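Sprechernotizen: Wahrnehmung und Planung am Handgelenk – Stand der Softwareschicht Karras
Fassung vom 4. Oktober 2019
3 Mal geteilt | 2 Kommentare

Folie 1. Begrüßung im Namen des Projektverbundes Udeo. Der Vortrag behandelt ausschließlich die Software; Fragen zur Mechanik werden im Anschluss an Codaddale weitergeleitet.

Folie 2. Karras verbindet Wahrnehmung und Bahnplanung in einem gemeinsamen Takt von 120 Hertz. Die Greifplanung läuft getrennt davon und wird alle 8 Takte abgeglichen.
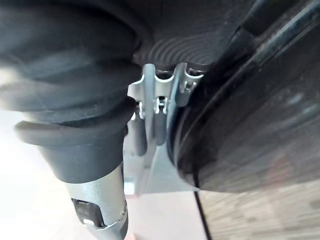 Die Selbstfilterung ist der rechenintensivste Teil der Wahrnehmung. Jeder Bildpunkt, der zum eigenen Aufbau gehört, muss vor der Planung verworfen werden. Bei starren Teilen wie dem silbernen Metallzylinder genügt dafür grundsätzlich ein festes Modell. Der dunkle Faltenbalg darüber verlangt eine Maske mit Toleranzbereich, denn seine Kontur ist im Modell nicht als starre Fläche hinterlegt. Sehr helle Hintergrundbereiche werden gesondert gewichtet.

Folie 3. Datengrundlage: 2,000 Einzelbilder, im September manuell annotiert. Die Annotation erfolgte mit dem Werkzeug Lalasari. Strittige Kanten wurden von zwei Personen unabhängig geprüft. (Kurz pausieren, Tabelle wirken lassen.)

Folie 4. Der Planer erhält kein Bild, sondern eine Belegungskarte mit drei Zuständen: frei, belegt, unbekannt. Unbekannte Bereiche gelten bis zur nächsten Messung als belegt. Dies verlängert einzelne Bahnen, ist aber mit der Sicherheitsvorgabe des Verbundes so vereinbart. 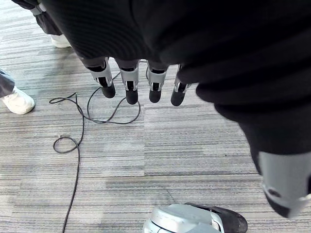 Für die Fingeransteuerung gilt dieselbe Regel. Eine Schließbewegung wird erst freigegeben, wenn zwei aufeinanderfolgende Karten übereinstimmen. Weichen sie voneinander ab, hält die Steuerung die letzte gültige Stellung und schreibt einen Eintrag in das Protokoll – ohne Eingriff des Bedieners.

Folie 5. Offene Punkte: Zeitstempel bei Paketverlust, Versionierung der Masken, Schnittstelle zur Simulation. Für die Schnittstelle liegt ein Entwurf vor, über den noch nicht entschieden ist.

Kommentare (2)

Gast: Wird die Toleranz der Maske fest vorgegeben oder aus den Gelenkwinkeln berechnet? Auf Folie 2 ging mir das zu schnell.

Udeo Redaktion: Derzeit fest vorgegeben. Die Berechnung aus den Gelenkwinkeln ist für die nächste Fassung von Karras vorgesehen.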